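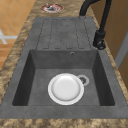 Plate in the sink, sim kitchen, our plate-to-rack task

gredier_kev
Been writing our house rules for sim kitchen tasks and I'm stuck on what counts as a pass. My draft says the plate has to end up on the drainboard, let go of, and stay put for 3000 steps. Hooman Daneshvar on our team reckons that's overkill and wants 2000. What do you lot use?

mossycog
2000 here, and we've never regretted it! I'd worry more about your start positions. A plate lying flat and overlapping the drain is a lovely nasty start (we've got one just like it in the Clakine set) but it needs writing down as its own case, or people quietly bin the hard ones and the pass rate shoots up.

tern_and_bolt
Disagree on 2000. We ran 118 episodes in July and a few plates slid right at the end. Go with the longer hold, it's only compute.

mossycog
It's only compute until you're the one paying for it. Sliding that late smells like bad friction values to me, so fix the plate.

gredier_kev
Fair point, both of you. I'll put the friction settings in the rules as well, next to the hold time. The other bit I'm drafting is for cupboards and shelves, same kitchen.

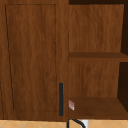
Do failed runs have to be kept as well as the good ones?
Keep every run, with a short note of why it failed, and publish the pass rate over the whole lot.

tern_and_bolt
Agree with that last bit, it's how we do it on Alipour. For cupboards, please say how far open is open. We had two people scoring the same door and one was happy with any gap at all.

gestano_fan
We score a door as open at 73 degrees. Bit of an odd number, I know, but it was agreed before anyone ran anything and that's the part I'd copy.

mossycog
73 is far too strict for a narrow door next to shelving, I'd set it per cupboard.

gredier_kev
Per cupboard it is, then, fixed before the first run. Still torn on the hold time, so I'll post the draft with both in and you can shout at me there.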